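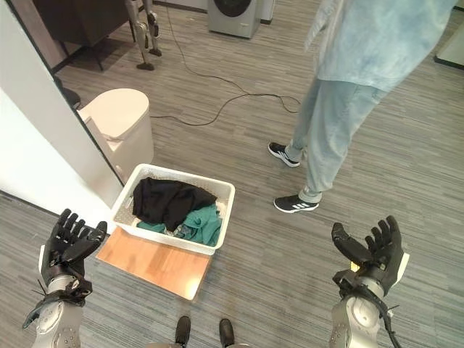 Floors and trip hazards

I do this walk-through of our holiday flat at Ornness twice a year, once in September before the busy season and once when it's all over. People keep asking me for the list, so I've typed it up with my comments. Steal whatever is useful. Comments are from the latest round.

Carpet edges at every doorway - OK. I run my foot along the metal strip and see if anything lifts. The one into the bathroom used to catch your toe and I finally put two new screws in it last year. Still flat!

Carpet seams - OK. A striped grey carpet is a terrible thing for hiding a seam that's coming up, so get down low and look along it with the lights on.

Things living on the floor - NEEDS WORK. Laundry baskets, shoes, phone chargers, the lot. A white basket on grey carpet is easy enough to see at noon and a shin-buster at 3 am. I've cleared a spot for ours on the bottom shelf of the linen cupboard and written it in the guest folder (which people do read, if it's next to the wifi password).

Loose mats - REMOVED. There was one by the front door with a curled corner. I tried the sticky gripper squares, they gave up after a fortnight, and the mat went in the bin.

Cords across walkways - OK, but only after I moved the lamp. See Electrical.

Smoke alarms and getting out

Alarms tested with the button, every one - OK. Use a broom handle if you must, but hold it in until the alarm sounds properly. A little chirp doesn't count.

Alarm dates - CHECK AGAIN. They have a replacement date printed on the side or the back and you do have to twist them off the ceiling to read it. The hallway one is due before my next round, so I've bought the new one already and left it in the kitchen drawer with a note on it.

Front door opens from inside without a key - OK. This is the one I get crankiest about. If your deadlock can be locked from outside with someone asleep inside, fix that before you do anything else on this page.

Bedroom window opens fully - STIFF. I gave the track a scrub with an old toothbrush and it's better. Still needs two hands. I've got silicone spray on the shopping list.

Torch in the hall - OK, new batteries.

Electrical

Safety switch test - OK. Press the test button on the switchboard, power goes off, reset it. Then spend ten minutes resetting the oven clock, which I forget every single time.

Power boards - NEEDS WORK. I found one plugged into another behind the telly. Not sure who did that (possibly me). I've replaced the pair with a single 6-outlet board from Politis that has its own cut-off switch. No heaters on it, ever.

Lamp and charger cords - FIXED. The floor lamp in the bedroom had its cord running across to the far wall. I've swapped it to the near outlet so nothing crosses the path to the bathroom.

Heater - OK. Mernine oil-filled one, tip-over switch works. I tilt it, it clicks off, job done. Keep it well back from curtains and bedding.

Extension leads - OK, none in use. Lovely.
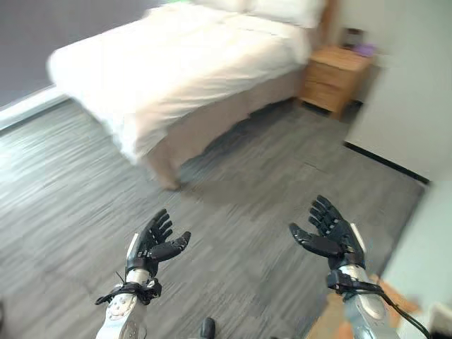

Bedroom

Bed base and legs - OK. I get both hands under the edge and give it a good shove from each side. What you want is no creak and no wobble. Lift the doona out of the way first and look at each leg where it meets the base. We had a bolt working itself loose a couple of rounds ago and I'd never have spotted it with the covers hanging down.

Bedding clear of any heat source - OK. A big doona travels during the night, so I measure from where it could end up.

Bedside drawers - OK. Open every drawer together and lean on the top one gently. If the unit tips, it needs fixing to the wall. Have a feel along the back of the drawers too, you'd be amazed what turns up - I've found a fishing hook, a razor blade still in its paper and somebody's retainer.

Blind cords - OK. Both cleats are screwed to the wall, up high, and the cords are wound on properly.

Top of the wardrobe - CLEARED. I'd been storing a suitcase up there. Bad idea, moved it.

Bathroom and hot water

Hot tap temperature - TOO HOT. I ran it for 5 minutes into a mug with the kitchen thermometer and it was well over what I'd want with kids in the bath. The plumber from Breltley is coming to adjust the mixing valve. Until then there's a sign on the tap and we've no families booked.

Grab rail - OK. I hang my full weight off it. If it's going to let go, I'd like it to be with me.

Shower floor - SLIPPERY. A build-up of conditioner, I reckon. Scrubbed with bicarb, much improved.

Exhaust fan - OK, a bit furry. Vacuumed the cover.

Balcony and outside

Railing - OK. Shake it every metre or so and look for rust at the base of the posts.

Outdoor light - OK, new globe, sensor working.

Front steps - NEEDS WORK. The white edging strip is wearing off and I nearly missed the bottom step myself on Sunday night carrying groceries. Non-slip tape is ordered and goes on the first dry day.

Gas bottle hose - OK. Soapy water on the fittings, no bubbles.

Still open from this round: hot water valve, step tape, window track, hallway alarm.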